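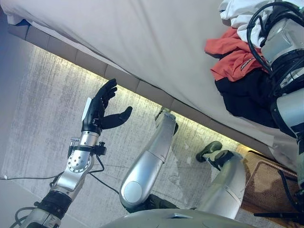

How long can fried chicken sit out before it has to go in the fridge?

Two hours at normal room temperature, or one hour if the room or the porch is above 90 degrees. Count from when it leaves the pot or the drive-through window.

Storing leftover fried chicken

Let the pieces cool on a wire rack for 20 minutes or so. A closed takeout bucket traps steam and the crust goes soft before you ever get it home, so open the lid in the car if you can stand the smell.

Line a shallow container with paper towels, lay the chicken in one layer and cover it. If you have to stack, put another towel between layers. It keeps up to 4 days in the refrigerator. Slaw and gravy go in their own containers.

For the freezer, wrap each piece in plastic, then foil, and write the month on it. Chicken frozen now is still good in March. Thaw it overnight in the fridge.

Reheating in the oven

Take the chicken out while the oven heats to 375. Set the pieces on a rack over a sheet pan. Wings and drumsticks need 12 to 15 minutes, thighs and breasts closer to 20. Check the thickest part with a thermometer. You want 165. Breasts brown fast on the thin end, and a bit of foil over that end helps.

Reheating in an air fryer

Set it to 360 and don't crowd the basket. Drumsticks are done in 6 minutes, breasts in about 10. Turn them once. No extra oil is needed.

Microwave

Fine for meat you plan to pull off the bone for a salad or sandwich. The crust will be limp. Use half power and cover with a dry paper towel.

Old crumbs in the pan

Brush them off before the next batch goes in. They burn and stick to the new pieces. If they are already baked on, fill the pan with hot water and a spoonful of baking soda and leave it until after dinner.

Updated February 5, 2026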